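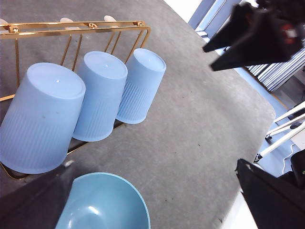
cups on the rack, upside down

gelum_fan
Two months into switching the kids from the dishwasher to hand-rinsed cups and I love it! Our water is super hard (the Ahn Valley supply, if anyone else is on it) and everything came out with that white film. Now it's a rinse, a quick swish with vinegar on Saturdays, and upside down to drain. So much nicer!

Erkik
Upside down is how you get that stale cupboard smell though. Air has to get in.

gelum_fan
On a flat shelf, sure. On a rack the rims get air. Try it, you'll be a convert :)

nelu_ursu
Vinegar works great on scale but go easy if you have rubber seals on bottles. I killed 2 lids that way. Citric acid is my favorite, a spoonful in hot water, and the kettle comes out like new!!

Erkik
Still think a softener is the real fix. Ours was 113 dollars used and the shower doors thank me.

allex90
Not everybody can plumb one in, I rent. +1 for citric acid, I buy the big bag in February and it lasts till fall.

gelum_fan
Ooh, how much per kettle? Mine's the 8 cup one.

nelu_ursu
One heaped spoon, boil, leave it half an hour, rinse twice.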